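Search this list's archive

From: Tala Tarawneh
To: Hernside Hall users list
Date: Thursday, July 30, 2009
Subject: Re: network leads for the back office

Boris Trnka wrote:
> I went through the grey tub at Filtley on the weekend and most of the
> leads in it are no good to us. A few have the little clip snapped off
> and one has been shut in a door. Do we want to buy new ones or make
> them up ourselves? Abdul-Rahman has a crimping tool and says there is
> still a good length on the reel. I'd also like to know what colour we
> are meant to be using, as I've now found blue, grey and yellow all
> going to the same switch.
>
> Boris

Boris,

Make them up. We have most of a 300 metre reel and a bag of plugs, and the only thing we're short of is boots. Miroslava is ordering those from Kopecký this week along with the labels, so if you want anything else from there tell her before she sends it.

On colour: yellow is for the desks, blue is for the link between the office and the hall, grey is whatever was there before we came. Don't pull the grey ones out just to match. If one fails, replace it with yellow and write the desk number on both ends.

We need 14 leads for the desks and 4 spares to hang on the hook behind the door. Cut the desk ones at two metres. I know the old ones were shorter, but Anežka wants to be able to turn her desk to face the window and at present she can't.

Please wire both ends to the B pattern. The sockets at Hernside are B and so is the panel. The Grinorbridge building is a mixture and I'd sooner we didn't bring anything back from there.

A few things from last time. Leave a bit more jacket on than you think, so that the plug grips the jacket and isn't hanging off the wires. Look at the end of the plug before you crimp and check all the colours have gone right up to the front. Put the boot on first. I forgot on two of mine and had to cut them off and start over.
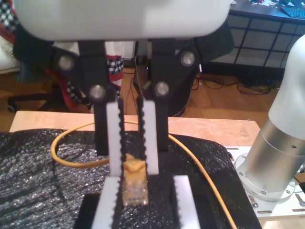 Test every lead before it goes in the box, including the ones you are sure of. The tester is in the second drawer and needs a new battery. Anything that fails gets the plug cut off straight away so it can't find its way back into the tub. Coil the good ones loosely and tie them with the velcro, please, no cable ties.

The key to the back office is number 33 on the board. I'll be there from six on Tuesday if anyone wants to help, and I'll bring the reel over in the car.

Tala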